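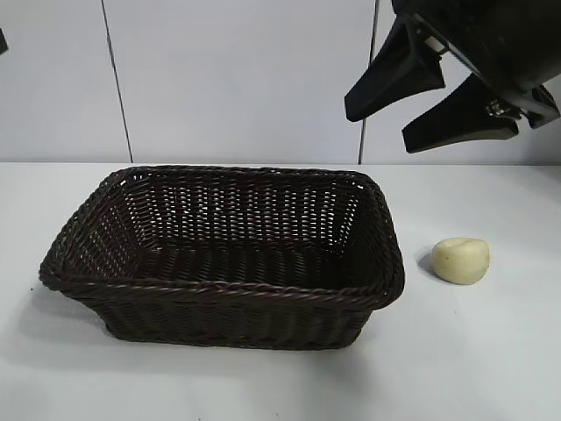
A dark woven basket on a white tabletop.

Friday, February 22, 2019
Opinion, by Isabelle Fraser

Small suppliers should read the contract before they join the chain

Last August a wholesaler called Prandell told the 306 small firms that sell through it that their order records would be moving to a shared blockchain ledger. The ledger is run by a software company called Balach. Suppliers were given 12 weeks to sign up. Most of them have signed, and I don't blame them. Prandell is the biggest buyer many of them have.

I have spent a good part of the winter reading the terms they agreed to. I don't have much to say against the technology. A shared record of who shipped what, and when, is useful. Anyone who has argued with a buyer over a missing pallet knows why. My complaint is with the way the thing is being set up, and with how little the people joining it were told.

Start with who can write to the ledger. The sales material talks a lot about a network with no one in charge. The contract says something else. Prandell and Balach run all of the validating nodes between them. A supplier can submit a record and can read its own records back. It can't run a node, and it can't see how a disputed entry was settled. A ledger kept by two companies that do business with each other is a database. Databases are fine, and they are also a lot cheaper.

Cost is the next problem. Each supplier pays a joining fee of $510, and then a charge on every shipment recorded. For a firm that ships a truckload at a time, the charge hardly matters. For a firm that sends out small mixed orders twice a week, it adds up fast. One housewares importer I spoke with records 2,000 shipments in a normal year, most of them a few cartons each. She worked out that the charge would take most of what she makes on her cheapest line. Her choice is to raise the price or drop the line, and Prandell has to approve any price increase.

Then there is the matter of mistakes. Supporters of these systems like to say that a record can't be changed once it is written. That is a good thing if the record is right. Much of the data going into this one is typed by a tired person in a warehouse at the end of a shift. If he enters the wrong carton count, the wrong count is what goes on the chain. Balach does allow a correcting entry, but both parties have to approve it, and the contract sets no deadline for the buyer to respond. Until it does, payment is made on the original number. The supplier waits for its money and the buyer keeps it.

I asked Balach about this. A spokesperson told me that corrections are usually handled quickly and that a deadline is under review. I would feel better if it were in the contract.

People who like the project have pointed me to Bunting, a smaller distributor that started a similar ledger the year before. I looked at it, and I think they are right to bring it up, though it makes my case more than theirs. Bunting charges its suppliers nothing to join. A supplier can run its own node if it wants to, and a few do. A disputed entry goes to the supplier's version if the buyer hasn't answered in 12 days. The software underneath is an open project named Pumwood, and as far as I can tell it does nearly everything the Balach product does. The difference is that Bunting asked its suppliers what they wanted before it wrote the rules.

Some will say that small firms are free to walk away. On paper they are. A company that gets half its revenue from one customer doesn't walk away over a software fee, and everyone at the table knows it.

I would like to see three changes before any more suppliers are brought in. The fee should be tied to the value of a shipment, so that small orders aren't punished. At least one node should be held by someone the suppliers choose. And corrections need a time limit, with payment held at neither side's number until it runs out.

None of that calls for new code. It calls for a few pages of contract language, and Prandell's lawyers could have it done by spring. The agreement comes up for renewal in August, and suppliers who have already signed can ask for new terms then. They would do better to ask together, and to start writing the letter now.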